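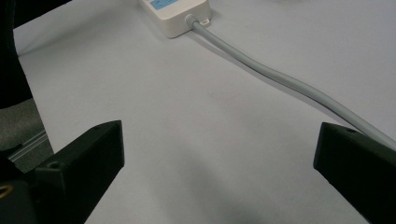
White box and gray cable, on the table.

Tusten by Sevau - quick review

Third record from Sevau and the first one I've played all the way through twice. 9 tracks, 42 minutes maybe, didn't check. Out on Gritley, vinyl run of 800 and a download. Mine is the download. Vinyl folks tell me in the comments if side B is as quiet as mine.

Opener is a slow one. Odd choice. Two minutes of organ before any drums and I nearly skipped, glad I didn't. When the bass does come in it's huge, way bigger than anything on the last album. Played it in the car Thursday and the door panels were buzzing.

Track 2, "Uzor", is the single and you've probly heard it. Good chorus. Guitar part is basically one note and a bend, works every time. Had 1,255 plays when I looked this morning, should be a lot more.

Middle drags. Tracks 4 and 5 are the same tempo, same key I think, same brushed drums. Cut one. Lyrics on 5 are the better set so keep that. 6 wakes things up again - fast, sloppy, somebody laughing at the end of the take.

Mix: vocals too low on the loud songs. Could not make out a word of the second verse on 7, even with headphones. Drums sound great though. Real room, not much on them. Cymbals a bit splashy if you turn it up.

Closer is voice and piano, and it stops mid phrase. Thought my file was broken. Downloaded it agian, same thing. Okay then.

Better than the second album, not as good as the debut. Start with "Uzor" and track 6, then go back for the opener once you have some patience. Playing a few shows in December, will try to get to one.

7/10, maybe 8 with the vocals up.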